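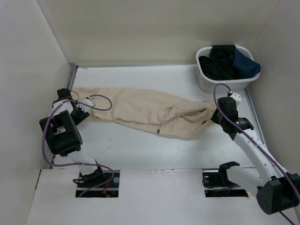

I took the notes this time, so blame me for the spelling of everything. Present: Stefaniia Demchenko (chair), Pylyp Yatsenko, Donal Cullinane and me, Yichen Luo. Severyn Pasichnyk sent apologies. First up was the folding cell at Flolbridge. Donal has been watching it on beige pieces - two arms, one on each end, cloth pulled out between them - and he says the twisted ones still worry him most. Pylyp would like pants kept separate from the dark stuff in the basket until we know more. Agreed for now!

1. Who does what

We have 11 people on the folding tables, and the question everybody asked (me included) was whether that changes. Stefaniia said no one loses hours before April, and she'll put it in writing. Two people per shift move over to checking and sorting. Pylyp asked if that comes with the higher rate - Stefaniia is finding out and will bring an answer to the next meeting. 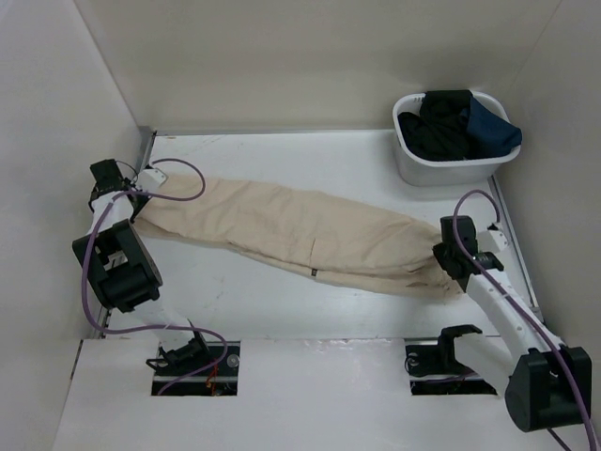
2. Training

Everyone gets a turn at the cell, nights too. Donal offered to run the first sessions and we said yes before he could change his mind.

3. Breaks

Long talk, no decision. Folders don't want their breaks tied to when the cell stops, and I'm with them on that. Carried over to next time, when Severyn is back.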